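Karimi ataxia

Karimi ataxia is a rare inherited disorder of the cerebellum, the part of the brain that handles balance and the timing of movements. It usually appears in middle age, progresses slowly, and is named after the valley in which it was first described. The valley has never been pleased about this.

Signs and symptoms

The first complaint is almost always about stairs, and more exactly about going down them. Most patients can date the start of their illness to a particular staircase, which they tend to describe at length. Over the next several years the walk becomes wide and careful, handwriting grows large, and speech takes on a slow, evenly stressed quality that older papers called "scanning" and that relatives call drunk. Wrongful arrest for public intoxication appears in the early case reports often enough that one reviewer proposed it as a diagnostic criterion. The proposal was not adopted.

Eye movements are abnormal in nearly all cases. Patients have trouble shifting their gaze quickly from one object to another and learn to turn the whole head instead, giving them an air of close attention that several have reported finding useful at work. Memory and reasoning are spared until late in the disease. Tremor, when present, gets worse as the hand nears its target and eases at rest, the reverse of the pattern seen in Parkinson's disease, with which the condition was confused for decades.

Cause

The disorder is passed on in an autosomal dominant pattern, so each child of an affected parent has a one in two chance of inheriting it. The responsible change is a stretch of repeated DNA in a gene whose normal job remains under discussion. Healthy people carry up to 17 copies of the repeat. People with the disease carry more, and the longest stretch on record ran to 93. Longer repeats go with earlier onset, though the match is loose, and at least one carrier of a long repeat lived to a great age and complained only of his neighbors.

The protein made from the expanded gene folds badly and gathers in clumps inside Purkinje cells, the large branching neurons that carry signals out of the cerebellar cortex. Whether the clumps kill the cells or are the cells' way of tidying up something worse has been argued since they were first seen under a microscope. Both camps cite the same photographs.
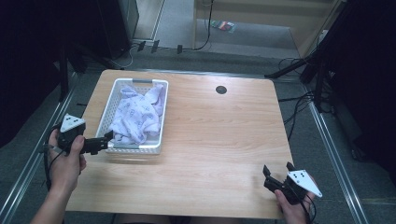 A smaller group of researchers holds that the clumps do nothing whatever and that the harm is done by the RNA before any protein is made. This view was treated as eccentric for a long time and is now treated as something everyone had suspected.

History

The first written account was produced by a district physician named Delis, who noticed that the same unsteady walk turned up in three generations of one family and put it down to the local plum brandy. His notes are careful about everything else. He recorded the ages of onset, drew the family tree by hand, and came within a line or two of describing dominant inheritance before returning to the subject of plums.

The matter rested there until the Ratton survey, which set out to examine every household in the valley and managed 792 residents before the money ran out. It found 12 living patients, five of whom had never touched brandy. The survey also established that the disease existed in the next valley over, under a different name. A dispute over which name should stand occupied the letters pages of two journals for longer than the survey itself had taken, and "Cikurgate disease" still turns up in older textbooks.

The gene was located by a team under the neurologist Toàn Kiều, working largely from the family tree that Delis had drawn. Two branches had to be corrected. Kiều's paper thanks the families, who had pointed out both errors, and notes that they had been pointing them out for years.

Diagnosis

Diagnosis rests on a genetic test. Brain imaging shows shrinkage of the cerebellum but cannot tell Karimi ataxia from its many relatives, and a normal scan early on does not rule it out. Before the test was available, patients waited years for an answer and commonly collected several others along the way — inner ear disease, vitamin deficiency and nerves being the favorites.

Management

No treatment is known to slow the disease. Physical therapy aimed at balance helps people stay on their feet longer, provided it is kept up. Speech therapy is offered as well, and swallowing should be checked regularly in the later stages.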